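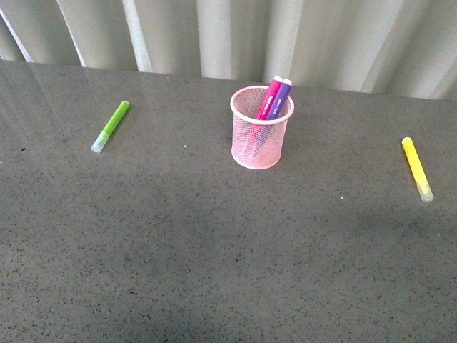
Marker task, top camera view. Two in the mesh cup, green and yellow still on the table.

dellum_rig
Comparing two parallel grippers on this, same arm, same controller. Stock pads: 90 trials, 9 drops. Żak soft pads: 90 trials, 6 drops. Drops are all on the lift. Anyone running something narrower for the barrels?

torque_ripple
9 against 6 over 90 is noise. You can't rank pads on that. What grip force?

dellum_rig
Same setpoint for both. I haven't calibrated the actual force at the fingertips.

torque_ripple
Then you're comparing setpoints. Put a load cell between the fingers first.

kappa9
Disagree that it's useless. The failure mode matters more than the rate. Where on the marker do you grasp? The caps are translucent and our depth camera (Clalent) returns holes on clear plastic. Our planner was putting the grasp center too far up the barrel.

dellum_rig
Center of the mask, no depth on the cap. Could be off by half a cap length.

kappa9
Mask the cap out and offset from the barrel end. We logged 1,226 picks at Staltuden that way and never changed pads.

torque_ripple
The mesh will bother depth too. I'd teach the cup position by hand and leave it fixed.

dellum_rig
Cup is already fixed. Load cell arrives Monday, will rerun both pads with the cap offset and post the logs.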